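About Onell Workshop

Onell is a shared workshop in Dornthorpe with 600 square feet of floor, one long electronics bench and a machine room. Members build automation projects on their own time and at their own cost. We do not take contract work and we do not sell kits.

The workshop opened in January with two members and a drill press. Most of the early work was motion control: belt drives, homing switches, a gantry that lost steps until its power supply was replaced. The controller code from that gantry, called Brudurlow, is still in use and has been rewritten twice.

The current shared build is the Bhardwaj counter, a two-arm station for picking snack-shop items and setting them on a tray. Both arms carry parallel grippers. The item set mixes stiff boxes, bottles, small jars, candy bars, foil and soft food, so one grip force setting does not cover it.
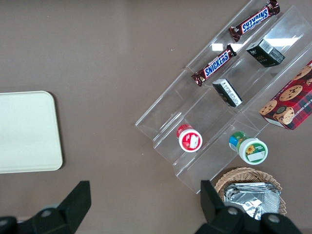
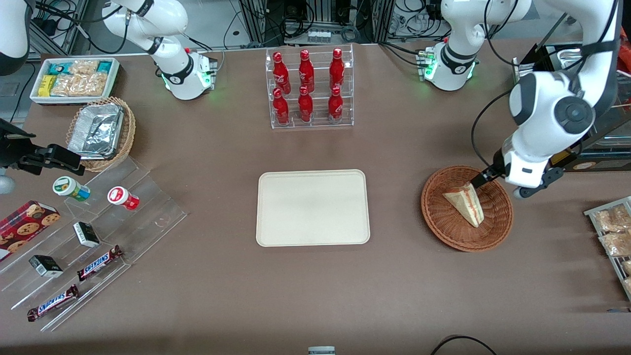
Grip width and closing force are stored per item in a plain text file. Any member can edit the file, but a changed value has to be run five times at low speed before it is saved to the shared copy. Clear acrylic remains a problem for depth sensing. We currently store the position of each stand by hand and recheck it when the table has been moved.

Bench rules are short. The emergency stop is tested at the start of every session. Speed limits stay on while anyone is within reach of an arm. Cables are labeled at both ends. Parts taken from stock are written on the sheet by the door, with the bin number.

Membership is monthly and includes a storage shelf, use of the 3 printers and access to the code repository. New members complete a machine safety session before using the mill or the arms. Prior robotics experience is not required, but basic soldering is. Visits are by appointment through the contact form.

Page last revised 12 September 2019.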